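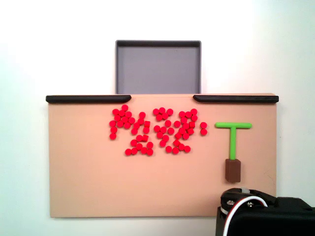

What must a supplier hand over when a buyer asks for proof of human rights due diligence?

The buyer is owed a record of the process the supplier used to find, rank and treat the risks in its own operations and in those of its direct contractors. A signed code of conduct is part of that record, and it carries little weight alone.

The question came up repeatedly after the February briefing on supply contracts, mostly from mid-sized firms that sell to larger ones and are bound by terms they did not draft. This item sets out how the duty is usually written and where the drafting tends to fail.

Scope of the duty

Most current supply contracts refer to the UN Guiding Principles on Business and Human Rights, either by name or by borrowing their language. Under the Principles, a business is expected to avoid causing or contributing to harm, and to seek to prevent or reduce harm directly linked to its operations, products or services by its business relationships. The three cases call for different responses. A contract that folds them into one warranty ("the supplier shall ensure that no violation occurs in its supply chain") asks for a guarantee of outcome that few suppliers can give.

Ploder, a packaging buyer, used a warranty of this kind until last year. Its revised clause requires the supplier to keep a written risk assessment, to update it when a new production site is added, and to disclose the assessment within 20 working days of a request. Breach now attaches to a failure of process. Actual harm is handled in a separate clause on remedy.

Disclosure and confidentiality

Suppliers often object that a risk assessment names workers, contractors or informants. The objection is sound, and the answer is to keep two versions. The full version stays with the supplier and is open to an agreed auditor. The second, with personal data removed, goes to the buyer. The Foulkes terms already take this approach and may be used as a model, although their definition of "auditor" leaves out worker representatives and should be widened.

Termination

Ending the contract at the first finding of abuse can leave affected workers worse off and gives suppliers a reason to hide problems. Clauses should require a corrective plan first – with dates, a named officer and a report to those affected – and allow termination where the plan is refused or not carried out. The Bivthorpe draft allows for two corrective periods. It does not say who decides that the first has failed, and members reviewing the draft are asked to comment on this point.

Complaints

A complaint channel run only by the buyer's purchasing department does not meet the usual tests of access and independence. Workers should be able to use it in their own language, without giving a name, and without losing any right to go to court or to a labor inspector.

Mohcine Berrada is collecting comments on the Bivthorpe draft for the Citis working group. Comments should cite the clause number and be sent under file reference 2108. The comment period closes on 17/05/2021.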